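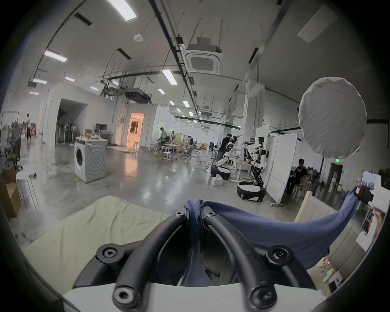

Navy cloth held up over the folding table, pale sheet underneath. Washer in the background.

From: Jailson Lins
To: laundry-room list
Date: 13/08/2023
Subject: Re: Folding table, dark cloths, and where the washer should go

Hi all,

Answering Lemlem's message in pieces, with her text quoted where it helps.

Lemlem Zeleke wrote:
> I went through the dark cloths on Friday and they are coming off the
> pile in knots. Whoever folds them next spends more time finding the
> corners than folding. Can we agree on one way of doing it? Also, I
> would like to know if the pale sheet is supposed to stay on the table
> or if it is part of the wash. I have put it back in the basket twice
> now and it keeps coming out again.

The pale sheet stays on the table. It is there so the dark cloths don't slide on the tabletop, and so you can see the edges against something light. It doesn't need to be flat. If it bothers you, pull it toward you from the left side and it will mostly straighten out. Please do wash it when it gets linty. There is a second one on the shelf, so swap them.

On the knots, I think most of them come from picking up a cloth by the middle. It bunches where you hold it and the rest hangs down in a loop, and then it gets dropped on the pile like that. What works for me:

Find one corner first and hold on to it. Run the other hand along the hem until you get to the next corner. Don't go hunting for it in the bunch.
Lift both corners and let the cloth hang. If it sags between your hands, move them apart until the top edge is straight.
Lay it down with the long side facing you, fold in half, then in half again.
Seams go inside. The navy ones show every bit of lint on the seam side.

The navy cloths from Beller are a little longer than the ones from Adine, so they won't stack evenly no matter what you do. I keep them in separate piles. If you can't tell which is which, the Beller ones have a double row of stitching on the short side.

> How many do we need ready for November? I have heard two different
> numbers and I don't want to order more if we already have them.

Clilbridge asked for 100 folded cloths, in bundles of 20. That is the only number I have in writing. The 366 that was going around is the full inventory for the year, including sheets and the hanging garments, so please ignore it for this. I don't think we need to order anything. We may be short a few Adine ones, and I'll check before the end of the month.

For the bundles, use the flat cotton tape and not string. String leaves a mark in the top cloth and then that one has to be pressed again.

> Last thing, the washer. Are we leaving it out in the middle like that?
> People keep using the top of it as a shelf.

I would like to leave it where it is for now. Tsegaye offered to move it over to the back wall, but then the door would open toward the walkway and there would be no place to set a basket down in front of it. The round side table is already close by and it is a good height for unloading.

I agree about the top. There are boxes and packages on it again. If they are yours, please take them to the shelf or to your own desk before you run a load. On the fast spin things walk toward the edge, and last month I picked up a full box of dryer sheets one by one. Detergent can stay on the side table if the lid is closed.

Two more things that were not in Lemlem's message.

The garments on the rack are not part of the folding. They stay on hangers. I found a couple of shirts folded in with the sheets and had to steam them again. If a hanger is missing, drape the shirt over the end of the rack and I'll deal with it.

Please also keep the floor clear between the table and the washer. There are cables there already, and a sheet that is dragged across them on the way over picks up whatever is on the floor. Carry it in a basket -- even if it is only one sheet.

I'll be in on Tuesday morning from 8 and plan to do the rest of the navy ones then. If anybody wants to see the corner thing done in person, come by the table. It takes a minute to learn. Lemlem, if you can bring back the second basket, I'll use it for the Adine pile.

Jailson

--
You are getting this because you are on the laundry-room list. To leave the list, write to Lemlem Zeleke.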